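Ticket: Order confirmations arrive twice after update
Product: Plulleo shop module
Status: Waiting for customer
Opened: Thursday, 9:20 am

Hello,

I am writing again about the order emails, as I was asked to open a new ticket for it. We run a small web shop for plumbing parts and pipe fittings under the name Halvorsen. We use Plulleo for the shop pages and Clirnent for sending the mail.

After the update in May, some of our customers receive the order confirmation two times. The two emails have the same order number and the same text, but the second one comes seven minutes later. It does not happen with every order. I checked the list of orders from this week, and from 42 orders there were 34 with only one email. The others had two.

What I have tried until now:

- I cleared the cache in the shop settings and logged in again. No change.
- I turned off the "Send copy to shop" option. The copy to us stopped, but the customers still got the second email.
- I made three test orders with my own address. Two were normal, and one was doubled. The doubled one was paid by bank transfer.
- I looked in the Clirnent mail log. Both messages are there as separate messages, each with its own message ID, so I think the mail service only sends what it receives. 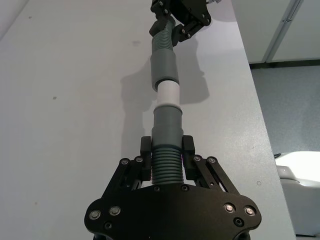
The payment method may be important. In the list of orders, all the doubled ones were paid by bank transfer. With card payment I did not find any. On the other hand, my first test order was also by bank transfer and it was normal, so I am not fully sure of this.

Update, 2:45 pm

Thank you for the quick answer. I looked at the scheduled tasks page as you described. There are two tasks with the name "Order mail retry". One is active and has the old template name, and the other is also active and has the new one. I did not create the second task myself. I have not deleted anything, because I am afraid to lose the confirmations completely.

Could you please tell me:

- Which of the two tasks is the correct one?
- Is it safe to pause the other one during the day, when orders are coming in?
- Will the customers who are now waiting for the retry still get their email?

I have exported the task settings and the mail log and added them to the ticket. The customer addresses are removed from the log. If you need them for the search, please write and I will ask for permission first.

Reply from support, 4:10 pm

The task with the old template name was left behind by the update. Please pause it, but do not delete it yet. Orders already in the queue are handled by the new task. Make another test order by bank transfer after pausing, wait for more than seven minutes, and tell us the result here.

Related tickets
Skudard theme: order number missing in email subject
Bank transfer orders stay on "pending"
How to export the Clirnent mail log
Scheduled tasks run in the wrong time zone

Contact support | Copyright Plulleo | Back to top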